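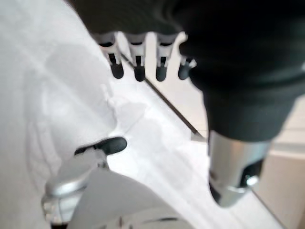 February 10, 2026

I got to spend a morning over at the Felex shop in Jovotcombe last week, and I came home wanting to tell everybody about it (my poor sister got the long version on the phone!). The crew there has been teaching a robot hand to deal with cloth, and they passed 686 recorded tries on Friday. They want 872 before they start training the next version in March.

Naima Kamel runs the sessions. She wears a sensor glove, the hand copies her fingers, and every try gets saved, good or bad. Pinch a fold, lift, lay it back down, go again. I figured it'd be dull to watch and I stayed for nearly 52 of them.

Cloth is a pain for a robot, Naima told me. A mug keeps its shape. A sheet is different every time you touch it, so the learning system needs loads of examples with the folds in all kinds of places. She musses it up between tries, and she's gotten picky about it – "I caught myself making the same wrinkle over and over," she said.

They let me do a few! My first two grabs got nothing but air, and the thumb is way harder to steer than you'd think. Those went in the pile too, marked as misses.

The finished set goes to Lamrani, the linen service out in Skanadholm that's paying for part of the work. They'd like help sorting napkins by the end of the year. Naima wouldn't promise me a date. She had 42 more tries on her list for that afternoon and wanted her glove back.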